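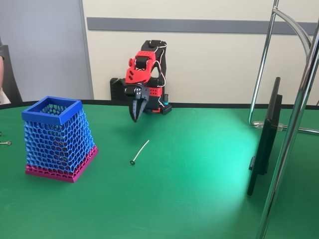
Bras compact rouge et noir, pince ouverte au-dessus de la table verte

Mes petites astuces de hangar (nettoyage, rangement, bricoles)

Publié le 13 septembre 2023

On me demande assez souvent au terrain comment je garde mon vieux biplace à peu près présentable, alors je mets tout au même endroit, ça m'évitera de répéter ! Je précise tout de suite que je suis pilote privée et bricoleuse, pas mécanicienne. Pour tout ce qui touche au moteur, aux commandes ou à la structure, je passe par mon atelier et par le manuel. Ici on parle chiffons, bocaux et étiquettes.

Les moucherons sur le bord d'attaque

Le grand classique de l'été. La meilleure méthode reste de les enlever le soir même, mais bon, quand on rentre à la tombée du jour et qu'on a faim, on sait comment ça finit. Pour ceux du lendemain, je pose une vieille serviette éponge trempée d'eau tiède à cheval sur le bord d'attaque et je la laisse là le temps de boire un café. Un long café. Ensuite ça part avec un gant en microfibre et une goutte de savon doux. Jamais d'éponge qui gratte, même le côté « délicat » (j'ai encore les marques sur le saumon gauche, merci bien).

Pensez à couvrir la prise statique et le tube Pitot avant de mouiller quoi que ce soit, et surtout à les découvrir après. Moi je mets des caches avec une flamme rouge bien longue, et je pose les clés de l'avion par terre juste dessous. Impossible de repartir sans se baisser.

La verrière

Alors là je suis intraitable. Pas de produit à vitres de la cuisine, pas d'essuie-tout, pas de tee-shirt à imprimé. On rince d'abord à grande eau, avec la main nue pour sentir les grains de poussière, et on enlève ses bagues ! Puis un produit prévu pour le plexiglas, un chiffon propre en coton, et des mouvements droits, de haut en bas. Les ronds, ça fait des halos magnifiques face au soleil couchant.

Mes chiffons à verrière vivent dans une boîte à biscuits fermée, avec « VERRIÈRE » écrit en gros dessus. Le jour où Arnel Javier s'en est servi pour essuyer une jauge à huile, il m'a racheté un lot complet. Un lot de 96, le pauvre, il n'y avait pas plus petit chez Deketti. On sera tranquilles jusqu'à la retraite.

Les vis du capot

J'ai perdu un temps fou avec ça. Mon système maintenant : un morceau de carton plat, je dessine dessus la forme du capot au feutre, et je pique chaque vis à sa place au fur et à mesure. Les longues restent avec les longues, on voit tout de suite s'il y a un trou vide, et au remontage on suit le dessin. Le carton se range derrière l'établi pour la fois suivante. Radymyr Kravchuk préfère les coupelles aimantées, et c'est vrai que c'est joli, mais une partie de ma visserie est en inox et l'aimant s'en fiche complètement.

S'il manque une vis à la fin, on ne vole pas. On la cherche, lampe rasante au sol, puis dans le bas du compartiment moteur, puis dans les revers de pantalon. J'en ai retrouvé une dans ma chaussure.

Compter ses outils sans les compter

La mousse découpée ! C'est un peu long à faire mais quel confort. Deux plaques de mousse de couleurs différentes collées l'une sur l'autre, foncé dessus, jaune dessous. On découpe la silhouette de chaque outil dans la plaque foncée, et quand il en manque un, ça crie jaune au fond du tiroir. J'ai fait les miennes en janvier, un dimanche de pluie n'aurait pas suffi – prévoyez plutôt une bonne semaine de soirées, et un cutter neuf.

Petite astuce pour les découpes : on congèle la mousse une nuit. Elle se tient mieux sous la lame. Prévenir la famille avant de remplir le congélateur.

L'humidité dans la cabine

Mon hangar est adossé à un talus et l'hiver tout y sue. J'ai essayé le riz dans une chaussette (ça attire les souris, oubliez), puis la litière de silice. Aujourd'hui j'utilise un absorbeur à recharge de la marque Vekska, posé dans un seau pour ne jamais risquer de renverser le liquide, parce que la saumure et l'aluminium, ce n'est pas une histoire d'amour. Je vide quand je passe, et je sors le seau avant chaque vol, évidemment.

Les coussins, eux, je les rentre à la maison de novembre à mars. Les cartes papier aussi.

Le casque audio

Les bonnettes en mousse se lavent à la main, savon de Marseille, bien essorées dans une serviette. Pour les coussinets en similicuir, un chiffon à peine humide après chaque vol et puis c'est tout. Quand ils commencent à peler, on les change, ça ne sert à rien de les tartiner de crème pour les mains (si, si, j'ai essayé, j'avais les oreilles qui brillaient).

Et le fil ! Ne l'enroulez pas serré autour de l'arceau. Une grande boucle souple, un bout de velcro, et on suspend le tout à une patère large. Un rouleau de carton vide glissé sur le crochet fait très bien l'affaire.

Les taches d'huile au sol

Sous le nez de l'avion j'ai une vieille plaque à pâtisserie avec un fond de litière pour chat. Ça boit les gouttes, et surtout ça me permet de voir d'un coup d'œil si la tache est plus grosse que d'habitude. Dans ce cas, je prends une photo et j'appelle l'atelier. Pour le béton déjà taché : terre de Sommières, une brique par-dessus, on laisse la nuit et on balaie. Je recommence deux ou trois fois sur les vieilles auréoles.

Les chiffons gras partent dans un bidon métallique à couvercle. Ils peuvent s'échauffer tout seuls quand ils sont en tas, alors pas de sac plastique dans un coin, s'il vous plaît.

Le cahier

J'ai un cahier à spirale accroché par une ficelle à côté de la porte. J'y note les bêtises : pression des pneus, ampoule de la baladeuse, « racheter du ruban », heures au compteur (1 244 à la dernière ligne). Ça ne remplace pas les documents officiels, qui sont au sec à la maison, mais quand le mécano me demande depuis quand la porte droite ferme mal, j'ai la réponse. Le crayon à papier écrit même par grand froid, le stylo bille non.

On m'a demandé aussi pour les sangles d'amarrage : je les lave à l'eau claire, je les sèche à l'ombre, et dès qu'une couture s'effiloche elle finit au jardin à tenir les tomates. Pour les housses de roues je cherche encore, les miennes s'envolent. Si vous avez un patron de couture qui tient au vent, mettez-le en commentaire, j'ai la machine et le tissu !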